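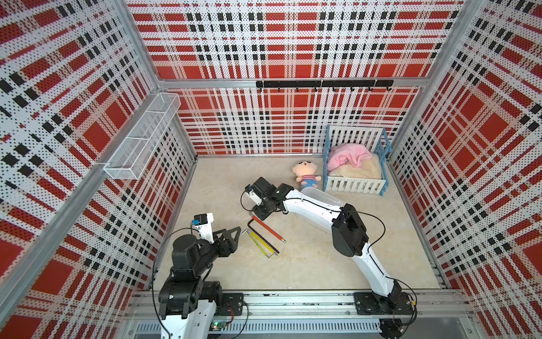
Tool sorting at Barbier, Droltusbridge. Three tools on the floor, two arms, plaid throughout.

Open Day at Barbier, 6 August 2022

The invitation promised parking, a guided tour and light refreshments. Parking was a field. The refreshments were light in the way that promises usually are, and by the time my group got to them there was a plate with a doily on it. The tour, on the other hand, ran long, and I'd have stayed for more of it.

Barbier takes in returned assembly kits, the bags and boxes of small hardware and hand tools that come with furniture and toys, and makes them fit to go out again. Someone opens the box, throws out the instruction sheet that a toddler has been at, finds out what's missing, and puts the kit back together. The company employs 61 people in Droltusbridge and a smaller crew at its older site in Barncombe, which doesn't do open days and, I was told with some feeling, doesn't do heating either.

You go in past the loading dock, where we were issued visitor badges and foam earplugs. I put mine in and then spent the first stop nodding at a man whose lips were moving. The floor isn't loud. I think somebody bought a large box of earplugs and wants to see the end of it.

The old way first. The benches run down the south side of the building, under the windows, and the people on them sort by hand and by eye. Walter Carhuamaca has worked there for 23 years and can tell one hex key from its neighbor in size by rolling it between finger and thumb. He did this for us with his eyes shut, got every one right, and looked faintly annoyed by the applause. What he doesn't love is the eighth hour of it. Keys are small, the light goes flat in the afternoon, and a wrong key in a kit means the whole box comes back with a letter. He keeps a few of the better letters pinned over his bench. One of them just says "WHY."

On to the new way, across the aisle behind a strip of yellow tape that everyone steps over. There are four cells, each one a tabletop enclosure in an aluminum frame with two arms bolted to a rail at the front. The walls are perforated panels in a red, white and black plaid that would be a bold choice for pajamas. You stop noticing it after ten minutes and then see it on the inside of your eyelids at bedtime.

The job we watched was hex keys. They lie on the floor of the cell, the arms pick them up and put them in a white tray, and a person takes it from there. Each arm has a small camera at the wrist, and the views come up on a monitor hung at a height suitable for basketball players. Seen that way, a hex key becomes an imposing piece of engineering. I've lost dozens of them down the backs of sofas and never once thought of one as majestic. 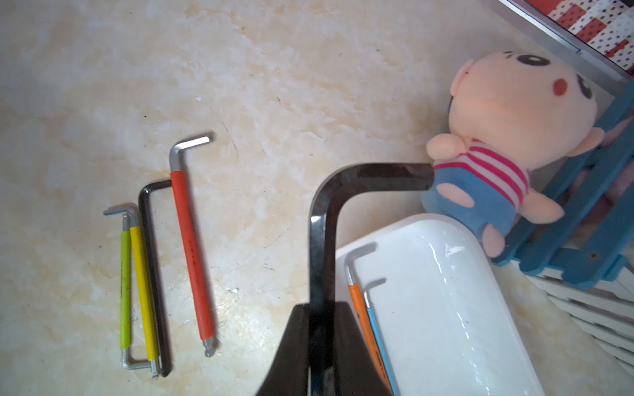
The view from the wrist. Four keys on the floor, one in the gripper, two in the tray.

It is slow. I'd like to be kind about this, and the staff were frank enough that I don't need to be. One arm goes down toward a key, appears to think about its mortgage, adjusts a hair to the left, and closes. A boy in our group who looked to be in second grade announced that he could do it faster, and Walter, who had wandered over with his coffee, said that so could he, but he'd want to be paid.

Faustine Delaunay runs the sorting floor and took the questions. She's brisk, and she had clearly been asked the first one before, because she began answering while the woman beside me was still raising her hand. Had anyone lost a job? No, she said. Three people had moved from the benches to the cells, and two who retired in July weren't replaced. She let us do what we liked with that second part. I wrote it down. So did the woman beside me.

What has changed is the shape of the day. The bench sorters used to take whatever came. Now the plain mixed tools go to the cells first, and the benches get the odd stuff: bent parts, kits that have been merged with other kits, a bag that held nothing but a house key and a tooth. Walter says this is more interesting and more tiring, and that the easy trays used to be where you rested your head. He misses them a little. The target per bench has come down to 215 kits a week to allow for it. He thinks that's still high. Faustine thinks it's about right. They disagreed in front of us quite comfortably, like people who have done it at lunch.

The cell jobs are another thing again. A cell operator lays out the work, watches, steps in when a key gets dropped or a gripper comes up holding nothing, and writes a line in the log. The log is a paper notebook on a string. I asked whether it would be going digital and was told that it had been, for one winter, and then the notebook came back by popular demand.
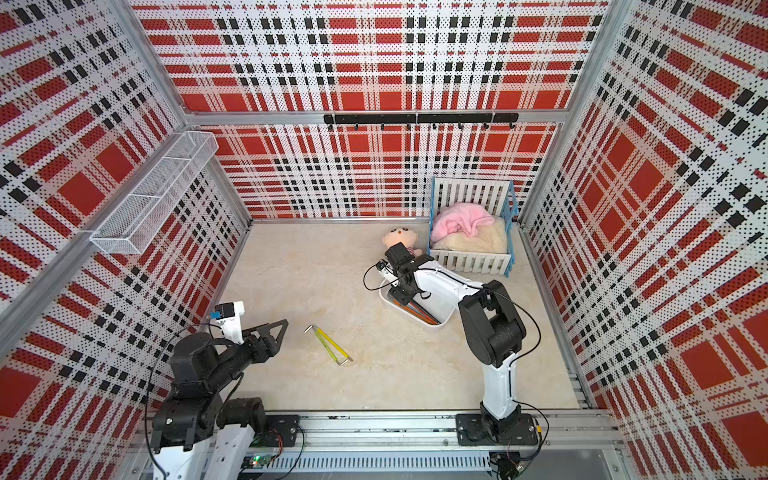
The operators I spoke to liked being off their feet and were less keen on the staring. One of them compared it to babysitting someone else's very polite child. You can't leave, you can't read, and most of the time you aren't needed. Then you're needed right away. They swap stations every two hours now, after an experiment with longer turns that ended with a woman being found asleep sitting bolt upright with her pen in her hand. She told me this herself and seemed proud of the posture.

There was also a complaint about pay that I hadn't expected to hear on an open day. The cell jobs were graded the same as bench work at first, and the operators argued that keeping the log and resetting the arms was extra. They won a small bump this spring. The benches then pointed out that the hard trays were all coming to them. That one is still going on, and Faustine moved us toward the packing line with a firm hand on the nearest elbow.

The packing line has no robots on it. It has tape guns, a radio, and the best mood in the building. Someone in our group asked if the cells would be coming there next, and the radio got turned down. Faustine said there was no plan for this year. The radio went back up, though not quite as far.

We finished in the break room, which is where the doily was. A poster by the door invited staff to name the cells. So far only one has a name, Grisuvside, which is the last bus stop on the line that serves the plant, and was chosen on the grounds that it takes forever to get there. Management has approved it.

If you're planning on the next open day, go early for the food, wear shoes you don't mind taking through a field, and ask to see the letters over Walter's bench. You can skip the earplugs.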